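Loslow open day — who else went?

tinplate_jo
Back from the Skaron open day at Loslow and I'm still buzzing, so apologies in advance for the length. I went on the Friday, got there at 10 and meant to stay an hour. Came out at half past three with no lunch inside me!

They had the big stuff downstairs (pallet handling, a paint booth behind glass) but the thing I'd tell anyone to see was the fruit table on the first floor. Toy fruit, a shopping basket sort of thing, and robot arms putting the one into the other. My ticket was number 133 and there was already a queue up the stairs.
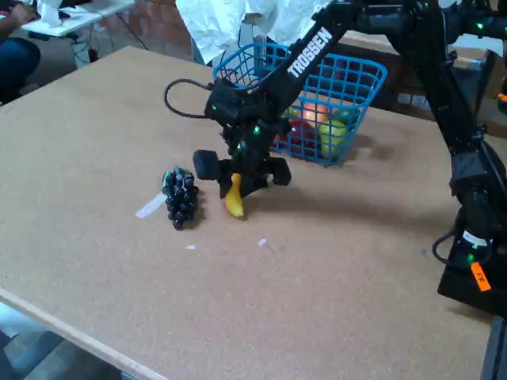
The banana, with the grapes still to go.

What got me was how close they let you stand. You could hear the joints. The person running it talked us through the lot without once reading off a card, and let a lad of maybe seven ask question after question about the fingers.

greasenipple
I was there in the afternoon. Nice enough, but I'll be the grump: it's a toy banana. My first employer had a machine shifting real bread rolls off a belt faster than you could count them, and that was decades ago.

tinplate_jo
Ah, but your bread rolls all came down the same belt the same way up, didn't they? I asked about this. A banana and a bunch of grapes want completely different handling. The banana's curved, so if you go in at the wrong angle it spins out of your grip, and the grapes are all bumps with hardly a flat bit to hold.

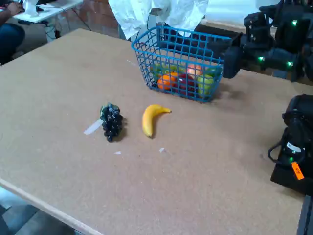 And then there's the basket itself, which has a rim to clear, so a lazy low swing is no good. I hadn't thought about any of that before I went — I just pick things up, me.

Sum total for the table according to the sheet on the wall: 1,022 goes since February. I wrote it on my hand.

moth_and_rust
1,022 goes at what, though? Full baskets or single pieces? Makes a big difference.

tinplate_jo
Good point, it didn't say. I took it as single pieces but I wouldn't swear to it.

wendle
Single pieces, I asked the same thing. They also said a fumbled one goes in the tally like any other, which I thought was fair of them.

I liked it a lot more than I expected to. Spent roughly 40 minutes up there and only went down when my knees complained. The fingers are what I kept looking at. I'd pictured metal pincers, and they're these broad black padded things.

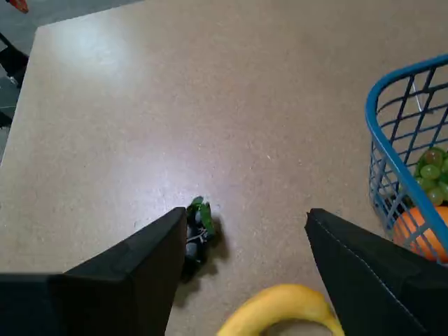

Photo: wendle / free to repost on here, please ask elsewhere

Last year's do at Grollport had a arm playing draughts and you had to watch it through a window from across a corridor. Loslow wins by a mile.

greasenipple
Grollport had a better tea room.

wendle
Can't argue with that. The Loslow machine took my pound and gave me hot water.

greasenipple
And for the record I did go back for a second look at the fruit. Still think they ought to try it with real stuff. A soft pear would sort the men from the boys.

tinplate_jo
They'd be mopping up all day! But yes, I'd pay to see a real pear. I did ask whether there'd be anything new next time and was told the Chae people might bring a sorting demo, fruit in one basket and veg in the other. No promises made, so don't quote me.

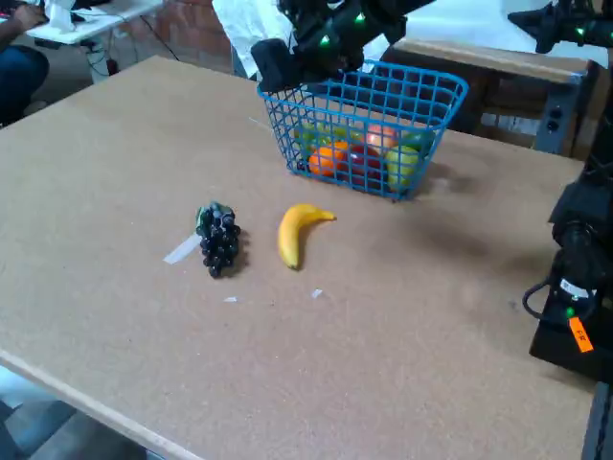
moth_and_rust reckons sorting is a different game altogether, and that picking a thing up is the hard half, so if they've got that working they're most of the way there.

greasenipple
Disagree. Knowing what to pick up is the hard half. Ask anyone who's trained a Saturday lad.

wendle
Can we have a separate thread for that one please, it'll run for weeks. Does anybody know if you need to book for the next one? There were only 2 spaces left in the car park when I arrived and I don't fancy the lane.

tinplate_jo
No booking for this one, you just got a ticket on the door. I'll ring them and ask.

Contact the moderators | © Loslow & District Model and Machine Forum | Back to top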